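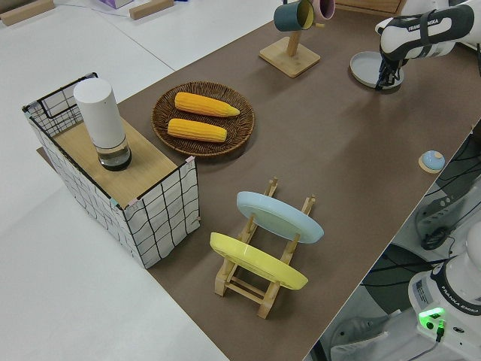
Fonotlow planner: your questions, kindly answered

What does Fonotlow do, and what doesn't it do?
It takes a plain request (put the plate in the rack, say) and breaks it into short steps, then hands each one to the motion controller. It doesn't look after your cameras or your safety stops, so please do keep those as they are!

Why does the planner sit there thinking before it moves?
Most likely it is checking grasps. By default it tries 10 for each item, and flat things such as plates take longest, as the fingers have to reach the rim without the wrist bumping the table. You can bring the number down to 4 in the settings if you're in a hurry, though you may see more error 451s.

What is error 451, then?
It means "no clear path found", and we do get a lot of letters about it. Try moving tall items away from the target first, then run the scene refresh, and only after that start fiddling with the margins.

My mugs are found but the handles point the wrong way. Help?
This one caught us out too. Mugs hung on a tree confuse the older Beton pose model, so please move to Beton 9, which Milagros Estrella retrained in March with hanging cups in mind.

Can I replay a run without the arm?
Yes, and we'd warmly encourage it. Open the log in Tamuno, press Replay, and you can step through every decision at your own pace.

Who do I write to if I'm still stuck?
Jonalyn Umali at Brandmont reads the support inbox. Do attach your log and your settings file.

Last updated 22/09/2024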